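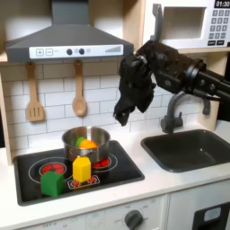

工单 2690
提交日期:2018年7月17日
产品:Plirkent 标签打印机,配 Braltum 订单软件
状态:已解决,观察中

大家好,又是我!先说症状:小店每天下午集中打一批快递面单,前面都好好的,打着打着突然就跳纸,出三张正常的,再吐两张空白,然后又是三张正常的。规律得让人生气。关机重开能好一阵子,然后老毛病又来了。

我自己先折腾了一轮,记在这里省得你们再问:
打印头用酒精棉片擦过,没变化。
USB 线换过一根,也换过电脑上的口,没变化。
驱动卸了重装,纸张尺寸重新填了一遍,头一批看着挺好,我还高兴了半天,结果第二批照旧。
直接从机器上打自检页,一张空白都没有。所以我一直觉得是 Braltum 那边发过来的东西有问题(抱歉先怪你们了)。

顺便说一句,去年十一月升级 Braltum 的时候也出过一次怪事,字全挤到左边去了,后来是改边距改好的。这回边距我查过,没动。

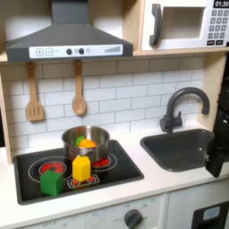
Quang Hoàng:先别动边距。麻烦看一下您用的是哪家的标签纸,一卷多少张,还有驱动里“介质类型”选的是间隙还是黑标。另外请确认 Prenow 插件有没有开着,它会自己改打印队列里的页高,跟驱动里的设置打架。

好问题,纸还真换过。以前是 Plirkent 原装的,上个月用完了,我图便宜买了 Qudah 的,一卷 400 张,尺寸写的一模一样。拿尺子比了比,标签本身确实一样大,可是两张之间的缝比原装的窄一点点,肉眼不放一起根本看不出来。驱动里选的是间隙,数值还是老纸那一套。

Prenow 也开着……我都忘了装过它,当初是为了批量打发票。

接下来我就按 Quang Hoàng 说的顺序来,一次只改一样:
先关 Prenow,重启 Braltum,打了一小批。空白少了,可还是有。
再把间隙数值改成 Qudah 纸的,保存,重启打印机。
最后按住进纸键做一次介质校准,机器吱吱响着走了几张纸,灯变绿了。
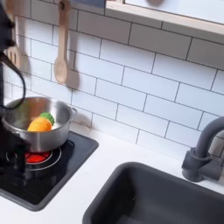 不锈钢锅和玩具胡萝卜

校准完我一口气打了一整批,一张空白都没出!又故意把 Prenow 打开再试,空白立刻回来了,关掉又正常。这么看是两个毛病叠在一块儿:纸的间隙不对,插件还在旁边添乱,难怪我只改一样的时候总觉得好了又没好。

还有个小坑提醒一下用同款机器的朋友:间隙数值改完一定要点“应用”再点“确定”,我头一回只点了确定,回去一看又变回原来的数了,白忙一场。
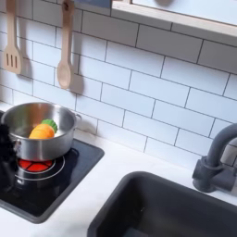 另外换卷的时候我现在都会重新校准一次,也就几秒钟的事,浪费的那几张纸拿来写便条正好。发票那边暂时手动打,慢是慢了点,好在量不大。

还剩一个问题想问:Prenow 能不能只对发票模板生效,面单不归它管?设置里我翻了两遍没找到这个选项。要是没有的话,就当我提个建议吧。工单先别关,等我把这卷纸用完再来回话,谢谢啦!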